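Okay so a few of you asked how we're doing the money side of the robot arm thing, and I've been putting it off because I didn't want to write a thread. Writing a thread. It'll be long, get a snack.

Background for new people: I run purchasing (and a bunch of other stuff) for a small repair and kitting shop. We take in electrical parts, sort them, bag them, put them in bins, send them out. It is exactly as glamorous as it sounds.

Last April I put a line in the budget that just said "arm." No number next to it. My own spreadsheet has been judging me ever since.

What changed is we got serious about next year's plan, and the plan has a name now, Unasdale. Don't ask, it was the name of the old folder and it stuck. Unasdale covers one bench, one arm, one hand, and whatever else it takes to get a part from the bench into a bin.

"Whatever else it takes" is where all the money goes, by the way. If you only read one post, make it this one.

We ended up with two quotes worth reading. One from Livach, one from Baysal. There was a third place that kept sending me brochures and never a price. I've stopped opening those.

Livach quotes everything as one lump. Arm, hand, mount, setup, training, all in a single line with a single number. It looks so clean! And then you ask what happens if you want a different hand later, and you get a phone call instead of an email.

Baysal breaks it out line by line, nine pages of it. I complained about the nine pages for a day and then realized I could cross things out, and I've come around to nine pages.

Stuff I crossed out: the fancy cart, the second year of "priority" support, a branded toolbox (??), and a bench. We have benches. We have so many benches.

Stuff I crossed out and then had to put back in: spare cables. I was told very gently that a cable on a moving wrist is a thing that wears, and you want an extra one in the drawer before you need it. Fine. Two in the drawer.

Now the hand. This was the big fight. A plain two-jaw gripper is a lot cheaper and it's what I wanted, because I'm the one who has to defend the number. The bench people wanted a hand with fingers.

Their argument is that our parts are all weird shapes. Gears, nuts, capacitors, breakers, little things in bags. With a two-jaw you end up buying a different set of jaws for every family of part, and then somebody has to swap them, and then the cheap one isn't so cheap.

So I made a table (of course I did). Every part family down the side, which tool could plausibly hold it across the top, and what we'd need to buy to make that true. The jaws column got very long very quickly. I hate it when the bench people are right.

My rule for the whole plan, and I'm pretty stubborn about it, is that we budget off our own parts on our own kind of table. No demo cubes. If the vendor's nice foam blocks go in the bin beautifully I'm happy for the vendor.

Gear and blue bin, which is the job I'm pricing first:

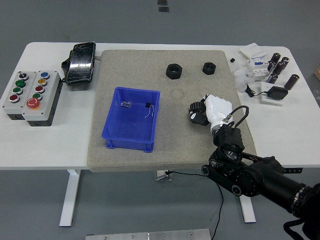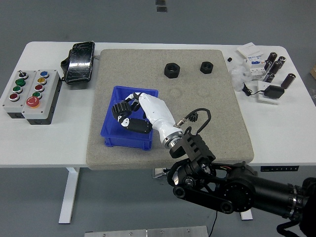 I started with gears for a boring reason, they're what we move the most of. If the numbers don't work for gears they won't work for anything, and I'd like to find that out before I've priced all the rest.

OK, bins. Bins! I had 40 bins in the first draft of the plan, because that's what one full rack takes. Then I was asked if they'd all be the same size, and I said "sure," and then I went and looked at our shelves. Reader, they were not all the same size.

Same bin everywhere is going in the plan as a real line item now. It's not a lot of money per bin. It's more the hassle of getting rid of the old ones, which people are weirdly attached to.

Next thing I got wrong: the surface. I had zero dollars for anything on top of the table. Small hard parts on a bare hard top skitter all over the place, so you want something soft down, and you want to be able to replace it when it gets chewed up. I put in $200 a year for surface material and I'll probably be high on that. I'd love to be high on something.

Buttons. I spent way more of this fall thinking about buttons than I expected to when I took this job. Both quotes have an emergency stop in them. Where they differ is who mounts it, who wires it, and who signs off on it, and that turned out to be three separate charges in one of the quotes.

If you're doing this at your own shop, ask that question early. "Is the stop wired in and checked in this price, or am I paying for the box it comes in?" I got two very different answers.

Somebody asked about power. We're fine on power. What we weren't fine on was outlets near the bench, which sounds like the same thing and very much is not when you get the electrician's estimate. $405 to put one where we want it. I tried moving the bench on paper to save the $405 and that put it in front of the fire door, so, $405 it is.

Floor space was its own conversation. The arm's footprint on the quote is the arm. It isn't the arm plus the room it swings in plus the person who needs to walk past with a cart. I taped it out on the floor with painter's tape and left it for a week, and everybody walked straight through the tape like it wasn't there. So we're moving the cart route. Moving the cart route is free, which made it my favorite line in the whole plan.

Lease or buy? Still going back and forth! Livach really wants us to lease. The monthly looks friendly until you multiply it out, and there's a return condition clause I've read five times and still couldn't explain to my mother.

Buying means the big number hits all at once and I have to stand up in a room and say it out loud. But then it's ours and we can bolt whatever we like to it. I'm leaning buy. The owner's leaning lease. We're both leaning pretty hard.

There's a middle option through Nusbridge, they do equipment financing for shops our size. I've had one call with them. Nice people, long form. They wanted the useful life of the hand separately from the useful life of the arm, and I thought that was a really smart question that I had no answer to at all.

So now I've got two different replacement lines. The arm I'm planning on for years. The fingers I'm treating more like tires. If they last longer, great, I'll look like a genius at the next budget meeting.

Labor, since I know it's coming in the replies. We're not cutting anybody's hours over this, and I wouldn't be posting cheerfully about it if we were. Sorting into bins is the job everyone trades away when they can. What the plan does have is paid time for two people to learn the thing, on the clock, during the day. Baysal had that down as a half day. I laughed and made it 5 days.

Also budgeted: a chunk of time where we get less done. I really want other purchasing folks to hear this one. You're going to be slower for a while with new equipment, and if you don't put that in the plan, then it shows up anyway and everybody looks at you.

What I still don't have a number for: software updates after the first year (both vendors went vague on me), shipping if something has to go back, and whether our insurance cares. I've left a message about the insurance. I've left three messages about the insurance.

Things I'd do differently if I started over. Get the parts list from the bench before talking to any vendor. Ask for line-item quotes from the first email. Price the hand and the arm like they're two purchases even when they come in one crate. And measure the shelves, my goodness, go measure your shelves.

A couple of you asked for the spreadsheet. I'll share a version with the prices taken out once I've cleaned up the tabs. One of them is currently called "new new final bins" and I'd like to keep a little dignity.

Decision is supposed to happen after the holidays. The Baysal quote is good through the end of January, the Livach one runs out sooner and they've reminded me of that a lot.

If anybody here has leased an arm and gotten to the end of the lease, please tell me what "ordinary wear" meant when they came to pick it up. DMs are fine if you don't want to say it in public.

12 December 2025, adding one more because I forgot: yes, the spare cables are still in. Stop texting me about the cables.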